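Workshop and Laundry Tips: Loose cables and pinch points on a household robot

We had a fault in January that cost us a wrist cable and most of a morning. It was the ordinary sort that anyone running a two-armed machine around the house or shed could have, so the notes are set down below while they're fresh. The unit is the one we call Hito. Nhàn Lại does the programming and I do the spanner work.

What went wrong

Hito was carrying a basket from the bench to the washer. Halfway through the turn the left arm stopped dead, the controller threw error 3937, and the hand stayed clamped. A slack loop of cable at the wrist had caught on the corner of a cabinet. The arm kept pulling for a moment before the force limit tripped, and by then the plug was half out of its socket. Nothing hit the floor and no one was hurt, but Nhàn had been reaching in to straighten a towel not long before, and neither of us liked that much.

Check the slack first

Cables at a wrist need a bit of slack or they'll tear when the joint rotates. Too much and they hook on whatever is nearby. With the power off, turn the joint by hand through its full travel, both ways, and watch the loop the whole time. If it swings out further than the width of your hand, take it in. We use cloth tape and hook-and-loop ties. Zip ties will do in a pinch, but trim the tails flush or they'll scratch you and the machine both.
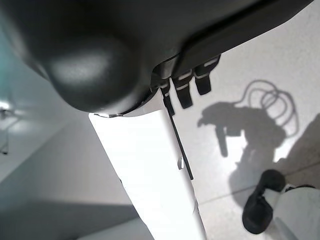
Do the same for any coiled lead coming off the arm. Coils are good at springing back to where you don't want them. Run your fingers along the full length and feel for flat spots, nicks or stiff sections. A stiff section usually means the conductor has already started to break up inside, and tape over the top won't fix it. Replace the lead. Ours came from Kereama and took ten minutes to fit, plus a trip back to the car for the right hex key.

Keep hands out of the gripper

Use the stop button before you touch anything the robot is holding. Pausing the program is no good for this, as a paused arm on our unit still holds torque and will start again from the tablet. Press the stop, count to five, then reach in. If the fingers have locked on something, support the load from underneath before you release them.

A fabric glove over a robot hand gives a better grip on cane and plastic, but check it for loose threads and make sure the strap is snug. A glove that has crept forward over the fingertips can bunch up and get dragged into a hinge.

Around the washing machine

Open the door all the way before the arm comes near it. A half-open door will get bumped, and the hinge always comes off second best. Wipe up drips on tile straight away and get leads off the floor where you can. If one has to cross a walkway, tape it down flat along its length.

Keep loads light while you're testing. We stick to 2 kg and one rolled towel until a new routine has run clean ten times in a row.
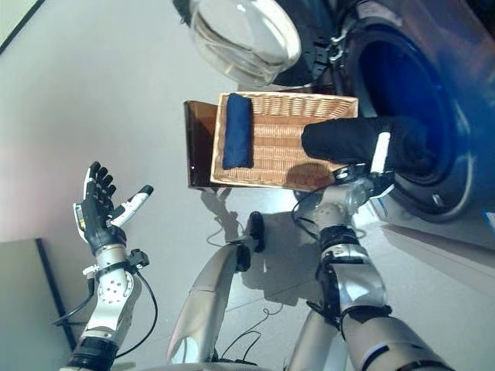

Basket and towel at the washer, with the door open and leads still to be tidied off the tiles.

After a fault

Write down the error number before you clear it. We lost the first one by hitting reset out of habit, and had to wait for it to happen again. Then look over the plug, the socket and the first stretch of cable with a torch. Push the plug home until it clicks and give it a gentle tug.

Run the first test at the slowest speed with an empty gripper and one person standing at the stop button. Ostap Marchuk at Hamuston put me on to marking the plug and socket with a line of paint pen, so you can see at a glance if it has backed out. A white pen shows up well on black plugs.

Spare ties and the paint pen live in the tin on the shelf above the dryer. Please put them back.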